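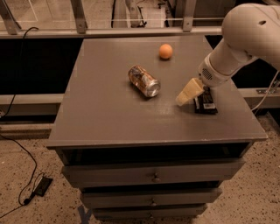
Last changed: 2021-06-05

Flundwood Dinner Log

README for the dinner spreadsheet of the house on Flundwood. Please read it before editing, especially if you are my brother.

What's in it

dinners.csv has 74 rows, one per evening meal, starting the week in December when Mom came to live with us and the question of what time supper happens stopped having an obvious answer. One row is one meal. Leftovers get a row of their own if somebody heated them on purpose. Cereal eaten standing up does not.

notes.txt is where complaints go. It is the larger file.

Columns

day: the day of the week, spelled out. No initials, we have been through this.

cook: whoever was at the stove when the food became food. Chopping an onion and leaving the kitchen is listed under "help."

help: free text. "Moral support" has been retired as a value.

dish: what the cook says it was.

dish_alt: what Mom says it was. Blank if the two agree.

start_time: when people sat down. Mom likes to eat at 5:30 and Mpho likes to eat when he gets hungry, which can be any time up to the late news.

score: 1 to 9. We tried 1 to 10, but Mom won't give a 10 on principle and it seemed kinder to remove it.

dishes_by: who washed up. "Soaking" is not a person.

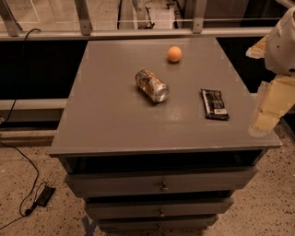 Gray cabinet with an orange ball and a drink can on top.

How it was collected

I typed most of it in myself after supper. For 2 weeks I was away for work and the entries came to me by text over the family Ronatel plan, mostly from Mpho, so for that stretch the "cook" column says Mpho a lot. Mom's account differs. I left his version in and put hers in the notes.

Takeout from Ntuli is logged as dish "Ntuli," with the cook set to whoever drove. This was voted on.

Known problems

The scores are not comparable between people. A 6 from Mom is high praise, while Mpho gave a 9 to toast.

Anything called "Narinora" is my aunt's chicken and rice, named after the town where she learned it. There are 2 recipes going around under that name and each has its defenders. Until one side gives in, please put which one you made in the notes.

start_time is missing for most of the early rows, when we were all still being polite and ate whenever anyone else wanted to.

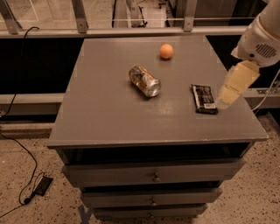 Those blanks should stay blank. Mpho offered to fill them in from memory, and I have seen his memory at work in the dishes_by column.

Changes

Added dish_alt at Mom's request. Merged "casserole" and "hotdish," then split them again, also at Mom's request. Took out the bar chart of who cooks most, as it was causing talk.

Using it

Family may use it for meal planning and shopping lists. Please don't bring it to the table as evidence. Corrections go to Naledi Moodley, in writing, and Mpho Chauke may submit one per week.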